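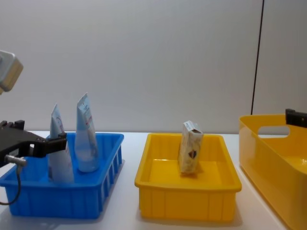

# Werkirness Tabletop Sorting Kit

3 min read

Data card for the recordings that ship with the two-arm kit. Maintained by Niloufar Ansari.

## Contents

- 123 episodes of toiletries and small packages in open plastic bins
- 8 held out for testing
- Chest-height camera view, white table, plain wall

Squeeze tubes are the main object type. We stand them cap-down in the bins.

## Known gaps

No glass. No lids on any bin. Labels are left on, so printed text such as 大宝 on a tube is readable. Lighting is nearly the same throughout, and a policy trained only on this set did poorly at our Zerham site until we added local recordings.
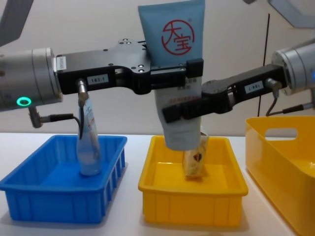 **Can I use my own bins?**

Any open bin works if the grippers clear the rim. Record a few new episodes before you run the demo policy.

## Comments

**Hamdia Kassa:** The loader skips the last test episode for me. Same on 3 machines.

**Niloufar Ansari:** Fixed in the November build.

**Golnar Kermani:** Is there a version with the joint data only? The video is too large for us.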